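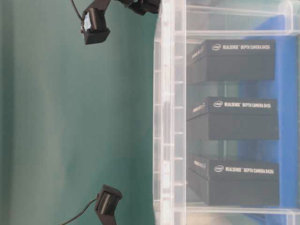

Gripper open at the bin wall, three D435i boxes inside.

Search this board Go Advanced search

Bin handling rules – what do you actually enforce?
Posted by posia_cell7 on December 3, 2018

We're rewriting the work rules for our pick and place cells and I'd like to hear what other shops do before ours gets signed off. The old sheet was written when everything ran in cardboard. We've moved to clear plastic bins and half the rules make no sense anymore.

Draft as it stands:

1. Fingers open fully before the arm enters the bin area. No closing while the arm is moving.
2. Stop short of the bin wall and hold. Operator or script confirms position, then go.
3. No cables hanging below the fingertips at any point in the cycle.
4. Boxed goods sit in a column with the printed side up. Gaps between boxes.
5. Bins are handled empty or full, never with loose parts in the bottom.
6. Any contact with a bin wall gets logged, even if nothing moved.

Roswitha Janssen wrote most of it and she wants rule 2 to be mandatory for every pick. I think that's too much for production but fine for setup. Opinions?

----
giltix_tom wrote:

Rule 2 on every pick is going to kill your cycle time. We had a hold like that on the Giltix line for a while. It was set at 3 seconds and the shift leads kept asking to have it taken out. In the end we kept it for the first pick after any change of bin type, and dropped it for the rest. I would write it that way.

Rule 3 I agree with but you should look at your own picture. The upper cable curves up out of frame, and the lower one droops. Where does it go when the wrist turns over?

----
posia_cell7 wrote:

Fair. The slack is there so the fingers can open all the way. We tried a shorter run in March and pulled a connector. I suppose the rule should say the cable has to be clipped, and leave the length out of it.

----
rj_cellsafety wrote:

Roswitha here. I want to defend the hold. Clear bins are hard for depth cameras. The sensor sees through the wall in one spot and gets a reflection in the next, and the wall ends up in the wrong place in the point cloud or goes missing. With cardboard you could trust the reading. With these you can't, and a second look costs very little compared to a cracked bin and a stopped cell.

I went through the contact log before I wrote the draft. Of 2217 picks from clear bins, 7 had wall contact. That is a small number but all of them were in places where the wall was supposed to be somewhere else.

----
giltix_tom wrote:

7 in 2217 isn't a reason to slow down the other 2210. Put the bin dimensions in the script and stop asking the camera where the wall is. The fixture knows where the bin is.

----
rj_cellsafety wrote:

The fixture knows where the bin should be. People load the bins.

----
mornix_bench wrote:

We do mostly container handling, so I'll add ours.

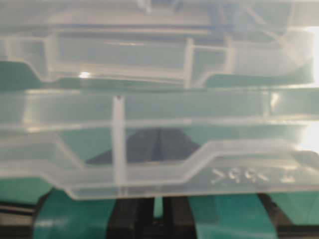 Stacked bins need their own section in your sheet and I don't see one. Our rule at Mornix is that a stack is treated as one load for weight and as separate loads for grip, so you write down which bin the fingers are working on and you don't assume the other one follows. Working from below the lower bin, like in the picture, we also require a check that the gripper is clear of the stepped part of the bottom edge, because the flat part in the middle is the only bit we let anyone plan a contact on. Write that into the sheet with a sketch. Wording alone got read three different ways by our people.

Also don't rely on the wrist camera for this. Up close it goes soft on clear plastic, and if a light is on the wrong side you get a white patch right where the bins meet. We have a line that says lights get checked from the wrist view before the first run of the day.

----
posia_cell7 wrote:

That's useful, thanks. What do you do about matching bins? We have two suppliers and they don't nest quite the same.

----
mornix_bench wrote:

Go by the molded marks and your own labels, and don't mix suppliers in a stack. Put the label on the same end every time. The molded lettering is no good as a machine read target – on a clear bin the camera may be looking at it backwards through the plastic – but a person can use it fine.

----
s_rothe wrote:

I disagree with rule 4 as written. "Printed side up" only helps if somebody reads it. If the count is done by barcode, then the rule should be about the barcode side. In your picture the product name is on the top face and easy to read, but the end panels are behind the bin wall with reflections on them. If the code is on the end you'd be lifting every box out to scan it.

I ran receiving at Ghoneim for a few years and we had some 3472 cartons go through with the wrong side up because the rule said "label up" and there was more than one label. Say which label.

Sabine Rothe

----
posia_cell7 wrote:

Good point on the label. I'll check which side the code is on and change it to name the side.

----
giltix_tom wrote:

Rule 6 is the one I'd keep no matter what. We didn't log light contacts and then had no way to tell when a gripper mount started to drift. Make the form short though. Bin type, finger, which wall, done. If it takes a full page they will stop filling it in.

----
rj_cellsafety wrote:

I can live with the hold being required for the first pick after a change of bin type, after a restart, and after any logged contact. Not less than that. And if the contacts go up it comes back for every pick.

Stacks get a new section. I would like to see the Mornix sketch if you can share it.

----
mornix_bench wrote:

I'll ask. It has part numbers on it that have to come off first.

----
giltix_tom wrote:

After a restart I still think is overkill, but it's your cell.

----
posia_cell7 wrote:

Revised draft so far:

1. Same.
2. Hold and confirm at the bin wall: first pick after bin change, restart or logged contact.
3. Finger cables clipped, checked with the wrist turned to both limits.
4. Boxes in a column with gaps, code side named on the job card.
5. Same.
6. Same, short form.
7. Stacks: one supplier per stack, target bin written down, contact on the flat part only, sketch attached.

Does anyone have a number for how much gap to leave between boxes? Ours is by eye right now.

----
s_rothe wrote:

Finger thickness plus whatever your placement error is, on each side. By eye is not a rule.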